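The Small Bathroom, Finished (Well, Nearly)

Posted 11/10/22 by Adebayo Aliyu

I've been promising a post about the bathroom since May, so I'm finally putting one up. If you're new, this is the little one at the end of the hall in the Jerncombe house, the one with the door that used to hit the toilet. We moved the hinges to the other side. It took one afternoon and I'd been living with it for years!

I'm going to keep the introduction short because I've written plenty about this room already (the leak, the second leak, the week of brushing our teeth in the kitchen). What I want to talk about now is the vanity and what lives on it, plus the pink, which people have been asking about ever since I let it slip that I was painting.

So, the pink. It's from Vener and I tested it against two others that looked nearly the same on the card and nothing alike once they were up. One went peach after dark and the other looked like a bandage. The one I picked stays pink all day and gets a little deeper in the evening, and I like it more than I expected to. My sister thinks it's a color for a bakery. She's welcome to use the upstairs bathroom.

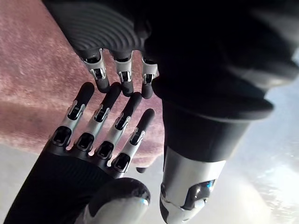 I went for two coats with a small roller and a decent brush for the edges, and I wish I'd bought the decent brush first instead of fighting with the cheap one that left hairs behind. If you're painting a bathroom, take the switch plates off. I didn't the first time and you could see a thin line of the old beige around every one of them, which drove me up the wall until I went back and did it properly.

The budget for all the little stuff (paint, hooks, towels, a new bath mat) was 300 dollars and I came in 2 dollars under, if you don't count lunch. I don't count lunch. The mat alone was 30, and it's a good mat. The vanity was a separate pot of money and a separate set of arguments.

Storage was the part I worried about most. It's a small room, and I'm a person who buys shampoo when it's on sale whether or not there's any at home. I emptied everything onto the bed and sorted it before a single thing was allowed back in. Half of it was hotel soap. I also found three tubes of the same hand cream, all of them open, and a hairbrush I'd accused a houseguest of taking. (Sorry again!)

What came back in is the stuff we reach for every morning and every night. Toothpaste, face wash, the mug, a comb. Everything that gets used once a month went to the hall closet in a box with a lid, and so far I've only had to go get something out of it once.
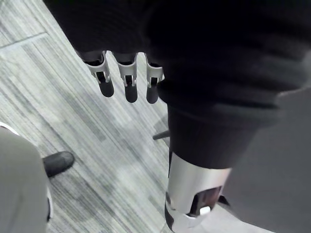 Where do you keep the spare toothpaste and soap if they're not in the bathroom?
On the middle shelf of the hall closet, in the lidded box, with the oldest ones at the front so they get used first. I keep one spare of each and try very hard not to buy more until that one has moved to the sink.

I get that question a lot, along with the one about where the vanity came from. I bought it through Okamis after going back and forth for weeks between that one and a taller model by Miah, which had nicer drawers but would've put the basin somewhere near my chin. Fine, not my chin. But too high for my mother when she visits, and she's the one who washes her face at the sink for ten minutes at a time.

The marble is a light gray with soft white veins running through it, and I'll admit I was nervous about it. Everyone has a marble story. A friend of mine left a lemon on hers and has a ring there to this day. I wipe mine down at night with a damp cloth and a drop of dish soap, dry it with an old hand towel, and keep anything acidic or scratchy well away. I've had one small scare with mouthwash, and I caught it in time.

The basin is a plain white rectangle and it's the thing I'd recommend to anyone. Our old one was round and shallow and threw water at your shirt. With this one you can rinse a sweater in it, you can wash a paintbrush in it (don't tell the plumber), and the toothpaste blobs come off with one swipe. I do it while the shower warms up.

As for the dark gray cabinet underneath, I'd wanted white. I was talked out of it by the woman at the showroom, who asked me how often I planned to wipe off footprints and dust, and I didn't have a good answer. She was right. The gray hides a lot and it looks great with the stone.
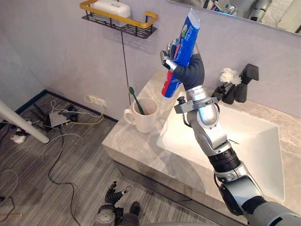

Blue toothpaste tube over the white basin, with the mug on the marble.

The white mug, by the way, was the last survivor of a kitchen set. I tried a proper toothbrush holder with a lid and little slots and it got grimy inside in places I couldn't reach, so back it went. A mug goes in the dishwasher. I rotate it out every weekend and it comes back spotless.

Still to do: the towel rail is on the floor of the hall waiting for the right wall plugs, the light over the mirror buzzes when it's first switched on, and I need to redo one stretch of caulk behind the faucet where I got impatient. I also want a small shelf for a plant, if I can find one that doesn't mind steam. Suggestions welcome in the comments, especially from anybody who's kept a fern alive for longer than a season.

The hallway is next. I've got 97 paint cards in a shoebox and no idea what I'm doing with any of them.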